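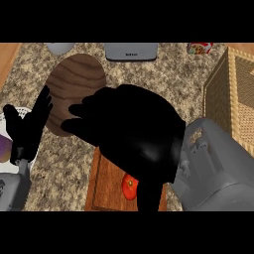
Figure 7.1 Two robot hands over a granite countertop, with an oval wooden cutting board. Computer rendering.

Chapter 7
Handing Over the Company: Succession in Technology Firms

After reading this chapter, you should be able to:
Explain how a planned handover differs from an emergency one.
Identify the main duties of a board of directors during a change of chief executive.
Describe how a founder's continued presence can affect a new leader.
Read a simple transition plan and point out what it leaves unsettled.

Opening Case: The Handover at Magbanua

Rogelio Dimaculangan started Magbanua in the back half of a print shop in Karnley. The company sold scheduling software to dental offices, and for its first few years he wrote most of the code, answered most of the support calls, and signed every check. By the time he told the board he wanted to step down, Magbanua had 180 employees and 1,981 paying customers. He had no date in mind and no candidate.

The board had talked about succession before. The minutes show the topic on the agenda at four meetings, and at three of them it was moved to the next one. There was always something more pressing, usually the slow rewrite of the main product, which was called Onora. Dimaculangan had promised customers that Onora would replace the older program completely. It was late, and he was the only person who understood all of it.

In November the board hired a search firm and gave it 100 days. The firm brought back a short list of outside candidates, and the directors added one name from inside the company: Ebony Merrick, who ran customer operations. Merrick had never managed engineers. She did know which customers were close to leaving and why, and she had already written a plan for keeping them. The board voted for her, with one director opposed.

The announcement went out on 5/30/23. It said that Dimaculangan would remain as board chair and "senior product advisor." The second title was his idea. It came with an office on the same floor as the engineering group and no written list of duties.

Trouble began within weeks. Merrick decided to delay two features of Onora and move the people working on them to customer support tools. Several engineers took the question to Dimaculangan, who told them to keep going on the features until he had a chance to talk to her. He did not think of this as overruling anyone. The engineers did as he said, and Merrick learned of it at a status meeting.

The two of them met with the lead director at the company's branch in Nolladano and worked out a one-page agreement. Dimaculangan would give product advice to Merrick only, and he would move his office off the engineering floor. He would stay on as chair for one more year. Merrick would report on Onora to the full board every quarter. Both signed it. Two senior engineers left anyway, and the features were finally dropped.

Keep this case in mind as you read. We will come back to it in Sections 7.3 and 7.5.

7.1 Why Succession Is Hard to Plan

A chief executive succession is the transfer of the top management job from one person to another. A planned succession is one in which the board knows well ahead of time that the change is coming. An emergency succession follows a death, an illness, a sudden resignation, or a firing. Most textbooks treat these as separate subjects, but a company that has prepared for one is usually in better shape for the other.

Boards put off the work for ordinary reasons. Raising the subject can look like a vote of no confidence in the current leader. The leader often controls the agenda. And the results of planning are hard to see — a board that spends 80 hours on a succession plan may have nothing to show for it until years later.

Technology companies have some added problems. Products change quickly, so the skills that suited the last chief executive may not suit the next. Founders often hold large blocks of stock and keep a seat on the board after they leave the job. Knowledge of the product may sit with a few people and may never have been written down.

Key terms in this section: chief executive succession, planned succession, emergency succession, lead director

Before You Go On

Write down the point at which you think the Magbanua board made its first mistake. Then compare your note with the list of board duties in Section 7.2.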